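Home | Stories | Essays | Archive | Submit

Fourteen Minutes

Ivars Kazlauskienė had decided to live to a hundred and twenty, and he had decided it over soup, so his wife had to put down her spoon.

"Why a hundred and twenty?" said Mārtiņš Kazlauskienė. Mārtiņš was his brother and ate with them more often than was ever discussed.

"Because of the mice," said Ivars.

The mice belonged to a company called Fuva. They had been fed nothing after two in the afternoon and had gone on living well past the point where a mouse usually stops. Ivars had read the article twice and then paid 3,194 dollars for the program, which came with a wristband, a powder called Drinumia and the telephone number of a coach.

"We have a roof that leaks," said his wife.

"In eighty years you won't remember the roof."

"In eighty years I'll be standing under it."

The coach was named Edgars Hunt. He had the smooth, rested voice of someone who went to bed at seven, and he called every evening at five to ask how Ivars felt. Ivars felt hungry. Edgars explained that hunger was the sound of the cells taking out the trash. Ivars wrote this on a card and taped it to the refrigerator, where it could be read by anyone opening the door to get a sandwich.

He worked the front desk at Torkside, a repair shop for pumps and small appliances on Noonan Street, and it was there that the program ran into its first difficulty. Rizal Chin, who had the bench in back, ate lunch at half past two. He had eaten it at half past two for as long as anyone could remember, and it was always something with garlic.

"You're sixty-eight," Ivars told him through the doorway. "You should be thinking about your window."

Rizal looked at the window.

"Your eating window."

"Oh," said Rizal. "Mine's open."
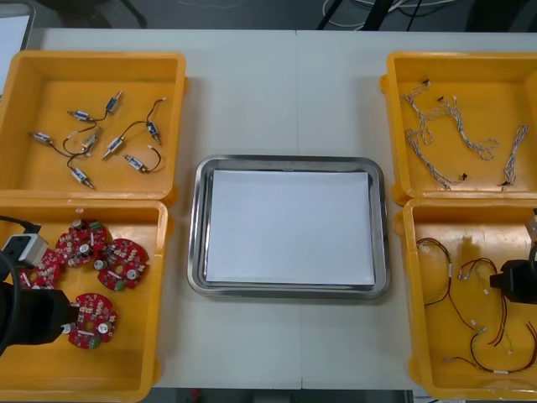 Parts on the table, sorted into yellow bins.

By October Ivars had lost some weight and most of his conversation. What was left concerned the wristband. It took in his pulse, his sleep and the temperature of his skin, thought the matter over during the night, and by morning had produced a number that Edgars called his True Horizon. This was how much longer he had. It had started at forty-one years, a disappointment, and had been creeping upward by days. Then Ivars had an argument with a customer over a coffee grinder, and it dropped by a month.

"You lost a month over a coffee grinder?" said his wife.

"It was a bad argument."

After that he became careful. He stopped arguing. He stopped watching hockey, which had once cost him a week in a single overtime. He let Mārtiņš win at cards, and Mārtiņš, who had wanted to beat his brother at cards since grade school, found he didn't care for it and began going home after supper.

In the end Ivars took his questions to a real doctor. Dr. Liis Lukoševičius had an office over the bakery, and he climbed the stairs holding his breath against the smell. She listened to his chest. She looked at his tongue. She asked to see the wristband and turned it over a few times.

"What does it say I've got?" she asked, and put it on.

They waited. The wristband needed fourteen minutes for what it called a quick reading, and she had no one in the waiting room, so she went down and came back with two cinnamon rolls on a paper plate. It was ten past four.

Ivars looked at the rolls. They had been iced by somebody generous.

"I can't," he said. "It's after two."

"All right," said Dr. Lukoševičius, and ate hers.

The band buzzed. She had fifty-three years left. She was, she mentioned, seventy-four.

"That's very good," said Ivars faintly.

"Isn't it? I smoked until last spring." She licked her thumb and handed the thing back to him. "Your heart's fine. Your blood pressure's fine. You look terrible. Are you going to eat that?"

He stood there a while with his coat on. Somewhere in his pocket the phone began to ring, though it was nowhere near five, and he let it go on ringing and asked her if she had a napkin.

Contact the editors | © All stories remain the property of their authors | Back to top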